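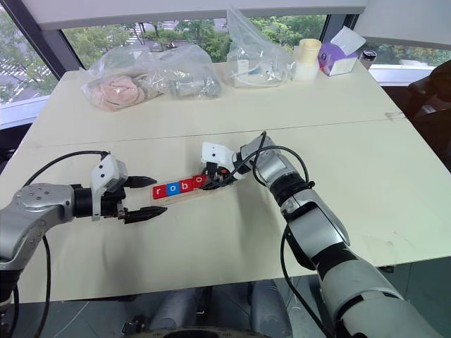
Chapter 8
Pacing on Long Climbs

Most riders who fail on a long climb have already failed in its first ten minutes. The legs are fresh, the group is excited, and the speed feels easy. In this chapter we study how to divide the effort over a climb which lasts one hour or more, and how to teach this to riders who have never done it.

We will use one road through the whole chapter, the climb from Donnelly to the pass at Flimholm. It rises in four parts. The first part is gentle, the second and the third are steep, and the last part is again gentle but open to the wind. Please keep this order in mind, it returns in the exercises.
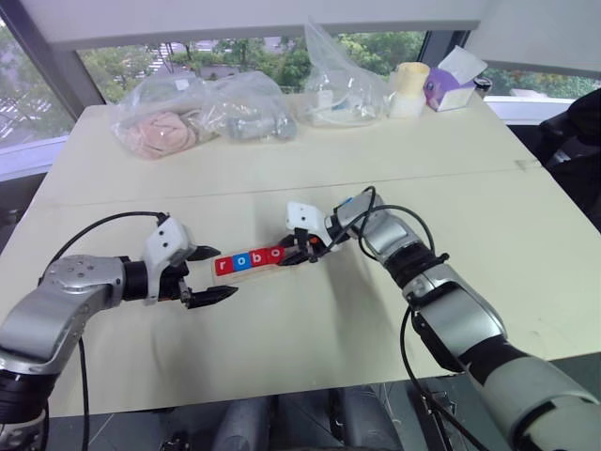
A pacing plan should be short enough to remember when you are tired. Jolene Costigan, who coached the Tekholm club for many seasons, asked her riders to write one word for each part of the climb and to tape the words on the handlebar. Later she made it shorter still, with one letter for each part. Four letter cubes in a row, red, blue, red, red, can spell "robo", and a plan for our climb needs no more space than this. One of her plans was E, H, H, S: easy, hold, hold, spend. The rider reads only the next letter - never the whole row.

8.1 The Even Effort

Even effort does not mean even speed. On the steep parts the speed must fall, and a rider who tries to keep it will pay for this near the top. Suppose a rider can hold 400 watts for a few minutes only. If she uses this power to follow the group out of Donnelly, she has little left for the third part.

Heart rate is a slower guide than power. It needs some minutes to rise, so at the bottom of the climb it shows a number which is too low. Begin below the effort you planned, and check it again when the first part ends.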